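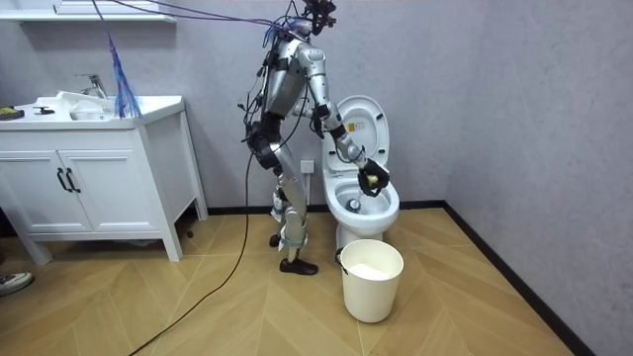

Inicio Viajes Alojamientos Archivo Contacto

Abril
Por el autor del blog

Llevamos cinco años alquilando casa para las vacaciones directamente al dueño y este año tocó Fultomholm, en la costa. Reservamos en Dodel, una casita de dos dormitorios a 300 metros de la playa, por 530 euros la semana. La agencia del pueblo, Vidance, pedía 191 euros más por una casa parecida en la misma calle, con la limpieza final incluida. En la nuestra la limpieza corría de nuestra cuenta, y eso conviene pensarlo antes de reservar: la última mañana hay que vaciar la nevera, barrer y dejar repasado el baño, con el inodoro frotado por dentro con estropajo, y entregar las llaves a las diez. Si se viaja con niños pequeños, yo calcularía dos horas.

El trato con la dueña fue por correo. Contestó a todo en el mismo día, menos a la pregunta de la fianza, que tuve que repetir. Al final eran 100 euros en efectivo, que nos devolvió al marcharnos. Pedí un contrato por escrito y me mandó una hoja con las fechas, el precio, el número de personas y las condiciones de cancelación. Con eso me basta. Si un propietario no quiere poner esas cuatro cosas en un papel, busco otra casa.

La cocina estaba bien equipada, salvo los cuchillos, que no cortaban. Había dos juegos de toallas por persona y ninguno de playa. El wifi llegaba al salón y al dormitorio de delante; en el de atrás había que salir al pasillo. La calefacción va con un termostato que se apaga solo a medianoche, y en abril se nota. Pedimos una manta más y nos la trajeron esa tarde.

Para comprar hay un supermercado pequeño a la entrada del pueblo, que cierra a mediodía, y una panadería que abre a las siete. El lunes cierra casi todo. Nosotros llegamos justo ese día y cenamos lo que llevábamos en el coche. La compra grande la hicimos después en Chamoun, a veinte minutos por la carretera del interior, donde además hay gasolinera y farmacia.

El aparcamiento es lo peor de la zona. La casa no tiene plaza propia y en la calle caben pocos coches. Hay un descampado detrás de la iglesia donde se puede dejar gratis, pero con maletas se hace largo. Lo mejor es parar delante de la puerta, descargar y llevar luego el coche allí.

La playa es de arena gruesa, con bastante viento por la tarde. Por la mañana se está bien. Hay un sendero que sale del extremo norte y sube hasta un mirador, algo más de una hora entre ida y vuelta, sin dificultad. Con carrito no se puede pasar del primer tramo.

En total gastamos unos 1000 euros entre casa, gasolina y comida, para cuatro personas y siete noches. En agosto la misma casa cuesta casi el doble y se reserva con meses. La dueña nos ha ofrecido guardarnos la primera semana de octubre al precio de ahora y tenemos que contestarle antes de fin de mes.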